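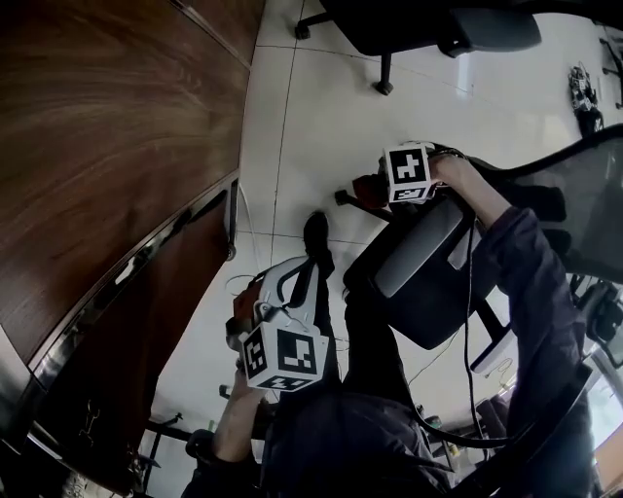
Hand-held gripper pair with marker cubes, operator seated.

Rullska gripper kit – equipment plan

This folder holds the purchase list and budget sheet for the Rullska recording stations. Prices are in kit-list.csv, one row per part, with tax left out. Shipping has its own column.

What one station needs
2 hand-held grippers, left and right
2 marker cubes, printed faces included
Finger pads, pack of 100
Power cable and signal cable, one spare of each
Office chair with arms

Planned for this round: 5 stations. Kornwood quotes the gripper bodies, Zevel the cables. Hedegaard is listed as second source for pads only – their lead time on bodies was too long.

Budget notes
Support is priced for 365 days from delivery. Replace a cube when a face gets scratched or starts to peel, and charge it to spares. Chairs come out of the furniture line, so leave that column blank.

Open items
Kornwood quote runs out at the end of June. Cable lengths still to be confirmed.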